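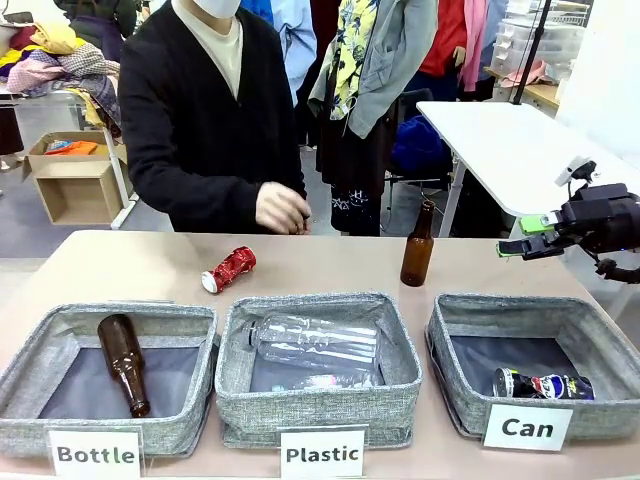 Sorting table, Skorkdale hall. Baskets marked Bottle, Plastic and Can; arm on the right.

Kirkon Reuse and Recycling – Skorkdale
Station inspection: shared sorting table (staff and arm)
Inspected by: Corina Hämmerli
Month: January
Arm running at time of check: yes, part of the time
Results: OK / Action / Not checked

1. Table and baskets

1.1 Baskets in a row at the front edge, none overhanging. OK
1.2 Label card in front of each basket, facing out. OK
Comment: Keep the cards to one word. The longer ones we tried at Clirness were not read by anyone in a hurry.
1.3 Baskets emptied before they reach the rim. OK
Comment: Staff used to empty when they felt like a break from sorting. Now the arm keeps going, so somebody has to call a pause. Agree at the start of each shift who that is.
1.4 Items waiting to be sorted have space between them. OK
1.5 Glass set down away from the table edge. OK
Comment: Upright bottles can be knocked by a sleeve as easily as by the arm. Lay them down if the table is busy.

2. Arm and gripper

2.1 Stop button within reach of the person standing behind the table. Action
Comment: Reachable for tall staff only. Move it 10 cm nearer the middle.
2.2 Stop button tested at start of shift and initialled. Action
Comment: 2 shifts with no initials in the book. Both were days with a changed rota. The test goes with the shift, whoever is on it.
2.3 Fingertips clean, no splits. OK
2.4 Cable clear of the arm's movement and of people's feet. OK
Comment: Look again after any cleaning under the table.
2.5 Hands off the table top while the arm is moving. Action
Comment: Most people keep to this. The trouble comes when the arm drops something and the nearest person picks it up out of habit. Stop first, then pick up. Repeat at briefing.

3. People and the work

3.1 Everyone at the table has had the induction. OK
Comment: 9 staff signed off. Two more asked for a second go, which Baudry will arrange.
3.2 Loose sleeves, scarves and cords secured before working within reach of the arm. Action
Comment: Not written down anywhere at present. Add to the induction sheet.
3.3 Gloves to hand for broken glass and crushed cans. OK
3.4 Staff rotated off the table. Action
Comment: Before the arm came, a person sorted, carried and swept in the same hour. Several now spend most of a shift standing and watching, and they report sore backs and poor attention. Swap with the clothing tables at each tea break. A stool has been asked for and I support that.
3.5 Staff know they may stop the arm without asking. OK
Comment: Yes, though newer staff said they worry about the count. Last month's sheet showed 195 stops and one supervisor read that out as a bad thing. Please don't. Stops are to be logged, never used against anyone.

4. Surrounding area

4.1 Walkway behind the table clear. Not checked
Comment: To be done with the hall empty, before opening.
4.2 Cardboard boxes on the floor kept back from where people stand. OK
4.3 Clothing stays on its own table. OK

Actions 2.1 and 2.2 before the next shift. The rest by the end of the month. Copy to Clirness.

Signed: C. Hämmerli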